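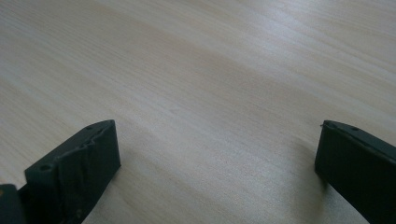
Page 276

4.2 Changes in the bench work at Mundport

Before the introduction of the Prusura cell, the assemblers at Mundport did the sorting and the placing by themselves, in shifts of two persons. Now the same persons guide a hand-held gripper over the table and the motions are later learned by the cell. We interviewed the staff in August, and two themes came back in most of the conversations.

The first theme is the labour of teaching. Workers told us that a demonstration is slower than the job itself, and that the wrists get sore when the fingers must be kept level above the table (Figure 2). Yaneth Ccori, shift leader, described it as "working for somebody who will come later". She asked that 100 demonstrations be the limit for one shift, and the management agreed with this. 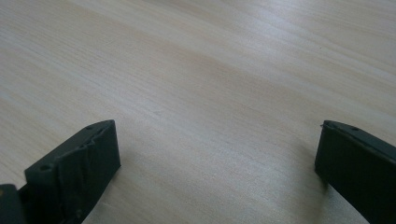 Figure 2. Gripper fingers over the bare tabletop. The inner face of the left finger has a creased black covering.

The second theme is the recognition of skill. At the Espinoza site, demonstrating was counted as training hours and paid at the normal rate - at Mundport it received its own job title and a small allowance. Several older workers valued this title more than the money. Others were worried that their manner of working, once it is recorded, does not belong to them anymore. The agreement with Trerkia, the supplier of the software, says nothing on this point, and we return to it in Section 5.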